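Clatau began collecting home demonstrations in October, and Glykeria Stergiou has run the collection side from the start. Her operators carry a gripper in each hand and pack or unpack household goods in ordinary rooms.

"A session is 60 minutes and gives us 90 usable episodes if the operator is steady," Stergiou said. "Steady means the same pace, not the same path. If every grasp follows one path, the policy learns the path."

Boxes are the current task. Objects lie on top of each other, and the fingers hide part of what they are reaching for. Stergiou keeps 13 objects in rotation and swaps four of them between sessions – bottles, cartons, chargers, anything with a different width or surface.

Failed grasps stay in the set with a label. "A slip and a second try is a good episode," she said. "A slip where the operator stops and thinks is not. We trim those by hand."

She would not give a target for the total. Two-handed episodes take longer to check, as both tracks have to line up in time.

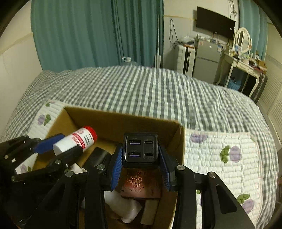 Gwion Gronow would keep the pauses too, and argued that a policy trained only on trimmed episodes has no record of what an operator does when unsure.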